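Surkside gallery: the planner release, and the people who argued over it

February 9, 2018

Welcome back to the gallery, and thank you to everyone who wrote in after the last one asking for more about the software side of things. I am always glad to be asked, as my family will tell you with a sigh, so do put the kettle on before you start.

Most of our winter has gone into Cekach, the planning layer that sits between the perception code and the arm controllers. When I joined, it would take a goal, work out a path for each arm on its own and hope the two didn't meet in the middle. It did better than you might expect, but on a table shared by two arms it spent an awful lot of time waiting politely for one of them to go home. Edith Ticona rewrote the scheduling so that both paths are worked out together, and she did it in 39 commits, every one of them with a proper message (I have read them all and I enjoyed them, which probably says something about me).

The task we keep coming back to is batteries. A remote control, two AA cells, and a compartment that was designed for thumbs. It sounds like a small thing to ask, and on paper it is, but you have to find the cells, decide which end to go for, and then press gently in one direction while lifting in another. Loan Khúc wrote the part that estimates how each cell is lying, and it now gives us the angle along with a measure of how much it trusts its own answer. If the trust is low, Cekach asks for another look from the wrist camera before it commits to anything. Teófilo Arango was against this at first on the grounds of speed. The extra look costs us 82 milliseconds on the usual machine, and he has come round, more or less.

I should say a word about Grastora as well, our log viewer, which used to show you everything at once in the same shade of grey. Kusum Kushwaha has given it a proper timeline, so you can drag back to any moment of a run and see the camera views, the planned path and the finger positions side by side. I spent a whole afternoon just dragging it back and forth – lovely thing.

Two views from the battery work follow, the first from the wrist and the second from over the table.

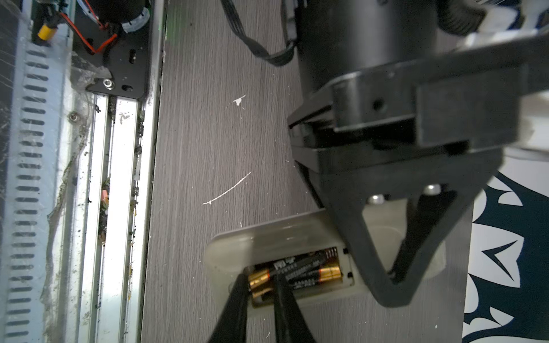 Fingertips in among the two AAs. Contact like this is what the new force limits are for. 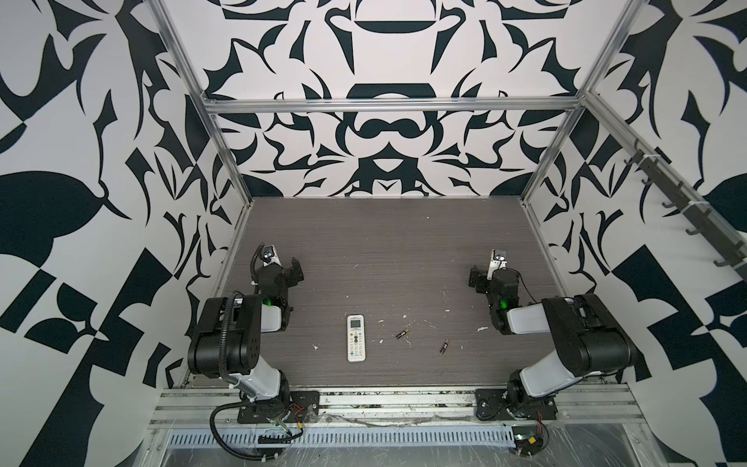
Both arms over the table, with the remote and a pair of batteries between them.

The force limits deserve more room than I can give them in a caption. We used to have a single number for the whole hand, set by whoever had last been in the config file, and it was always too strong for something or too timid for something else. Now each stage of a task carries its own limit, and the controller eases from one to the next over 13 control cycles so that there is no jump. Isabelle Lapointe picked that figure after trying a good many others, and she would like it known that she is open to changing it if anybody brings her a plot.

Still on the list are the calibration tool, which asks you the same question twice if you press Enter too quickly, and the simulator, where cells still roll a good deal more freely than they ought to. Ccori, our little scripting language for tasks, will get loops in April. Until then you'll have to copy and paste your steps like the rest of us, and if you find a neater way round it, please do send it to Edith, who is collecting them.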